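Flostedov Issues Safety Notice and Pauses Deliveries of Hand-Worn Grippers After Release Fault

CORBY, 12/14/19 - Flostedov announced today that it has paused all deliveries of its hand-worn grippers. The decision follows a fault in which the jaws can close again after the operator has given the command to open. No person was hurt. The company asks all customers to read this notice before they continue to use the equipment.

The fault was found during cup handling trials at the Bollmont test room. In these trials an operator wears one gripper on each hand and moves paper cups on a table. The work is light, and it is repeated many times in a day. During one long session the right gripper opened as it should, then closed again without a command while the operator was reaching forward. The cup was crushed. The operator removed both grippers and reported the event to the shift leader.

Flostedov engineers repeated the same movements over the next days. In 2000 open and close cycles the jaws closed by themselves 4 times. Each time, the control unit had lost the position signal for a moment and then used the last value that it had stored, and the last value was "closed."

"We are sorry for this fault and for the trouble it makes for our customers," said Ruairi Rankin, head of product safety at Flostedov. "A paper cup is a soft thing and it is cheap. A finger is different. For this reason we did not want to wait until all tests were complete before we informed the public."

The position of the jaws is most important in the moment before a pick, when they are spread wide and the operator brings them near to the object.

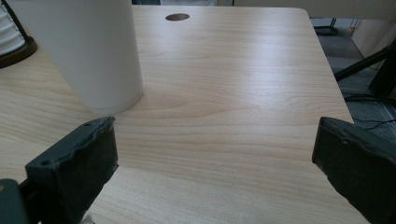

Rhonda McKinnon replied that the notice comes late. According to her, users at the Sutherland site had already written to Flostedov in the first week of December about a jaw that "did not stay open," and they received only the advice to check the cable. She asked that the company publish the dates of all such reports.

Flostedov confirms that it received the message from Sutherland and that it was filed as a cable question. This was a mistake. Messages about unexpected jaw movement will from now on go directly to the safety team.

The pause concerns 70 pairs already in use and all pairs in the warehouse. Affected units carry control software 1242, and the number is printed on the delivery paper. Until the new software is installed, customers are asked to do the following:

Stop all work in which a second person places objects between the jaws.
Disconnect the control unit before putting the grippers on or taking them off.
Do not use both grippers on one object when another person has a hand on the table.

Trials with two grippers continue at Bollmont with cups only.

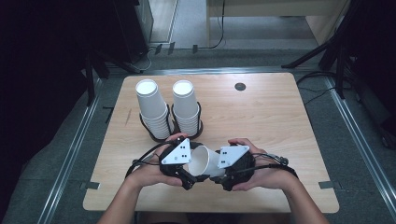
A paper cup held between two hand-worn grippers during cup handling work.

The corrected software opens a warning and stops the motor when the position signal is lost. It will be sent to customers without charge after the repeat tests are finished. Customers who prefer to return their units can do so, and Flostedov will pay for the transport.

Press contact: Ruairi Rankin, Flostedov, Corby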